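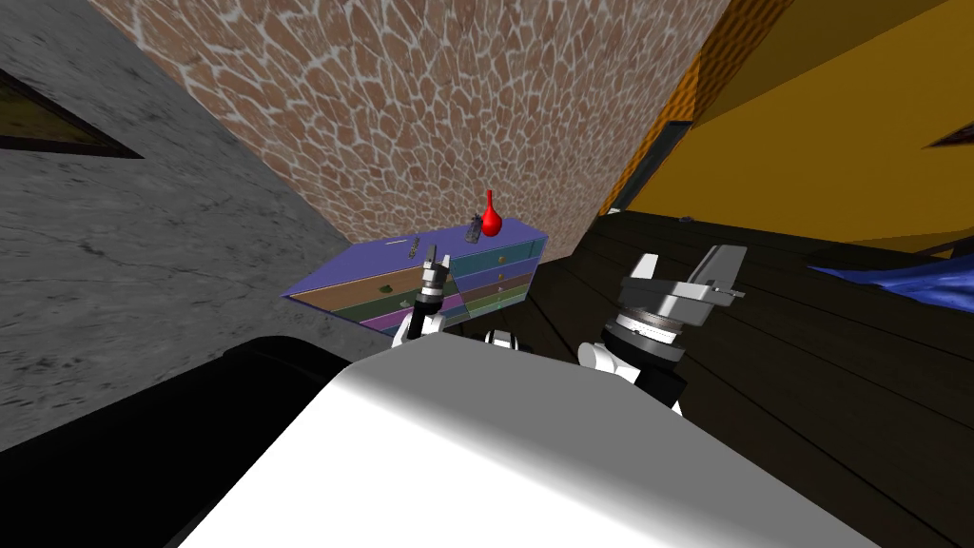

Hi all, and welcome to the gallery page! I'm Anju, I've been on the furnished-homes team at Grovstead for six years, and since August a good part of my job has moved from my feet to a desk. We get apartments ready between tenants – tidy the surfaces, check the drawers, put things back where the inventory says they go – and now two-armed robots do a chunk of that with us. Before a robot gets near a real apartment it rehearses in simulated rooms, and those rooms are where I spend my mornings.

A few people from the Tarley office asked what the work looks like these days, so I put up the view I know best and wrote some notes to go with it.

The chest of drawers

Practice rooms don't have to match, which took me a while to get used to. Cobblestone on one wall, stained concrete on the next, yellow around the corner, and a chest with every drawer a different color. I'd never get a lease signed on it! But Pallavi Garg, who builds our rooms, likes to mix things up so the robot doesn't get too attached to one kind of bedroom. I have come around to the purple drawer.

The red vase

My favorite, and my nemesis. It has a fat round body and a skinny pointed neck, and it's the first thing I look at whenever I open this room. In the old job I'd have moved a vase like that without thinking. Now I have to write down where it may be held, how far it has to stay from the edge and what to do if it tips, and Umesh Pathak reads it all back to me and asks what I meant by "carefully."

The grippers

You get used to having a hand on each side of you. I used to say "the left one" and "the right one," but Nikola Kwiatkowski started calling them Salt and Pepper and I'm afraid it stuck.

The blue cloth on the floor

Laundry on the floor was the bane of my life for years, so naturally it followed me into the computer. Soft things are still handed to a person on our team. Nadiia Didenko does most of those, and she's quicker than me, which I only admit on this page.

What's different for us

My knees are better. My eyes are worse. We did 43 apartments last month with the same crew, and I met far fewer tenants than I used to, and I miss that part more than I expected. The pay grade for room checkers is still being talked over, and I'd like it settled before we train the next six people – you know who you are, upstairs.

More rooms when Pallavi finishes the kitchens. If you want to sit in for a morning, come find me, second desk past the printer.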